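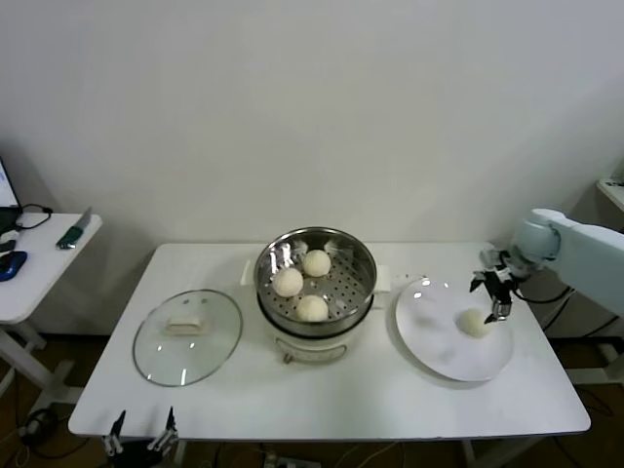
8. März

Dampfgaren, Elektrotopf mit Lochboden-Einsatz. Deckel links abgelegt, Griff nach oben, Teller rechts bereit. Diese Anordnung bleibt für die ganze Reihe so.

Teig nach Rezeptblatt Irton, Mehl Typ 502 von Villanueva, Ansatz 1000 g. Teiglinge auf 144 g abgewogen, rund geschliffen, Schluss nach unten. Belegung: drei Stück, links und mittig, eins hinten, eins vorn, rechte Hälfte des Lochbodens frei. Frage war, ob der Dampf dann einseitig durch die freien Löcher geht und die Teiglinge an der Wand zurückbleiben.

Garzeit 16 min ab Dampfaustritt, Deckel bis zum Ende nicht angehoben. Wasser nur bis unter den Einsatz, sonst spritzt es von unten an die Böden.

Ergebnis: Kerne durchgegart, auch beim Stück nahe der linken Wand. Kein messbarer Unterschied zwischen hinten und vorn. Oberfläche bei allen etwas rau, vermutlich Teig zu trocken, nicht die Belegung. Unterseiten mit Lochabdruck, beim hinteren Stück leicht angeklebt.

Offen:
Wassermenge im Teig erhöhen, sonst nichts ändern.
Gegenprobe mit Backpapier, gelocht. Zuschnitt aus dem Rest von der Serie Murnby im September, falls noch vorhanden.
Kondensat am Deckel: nach dem Abnehmen sofort seitlich kippen, Tropfen nicht über den Einsatz führen.
Werte noch in die Tabelle Domovier übertragen.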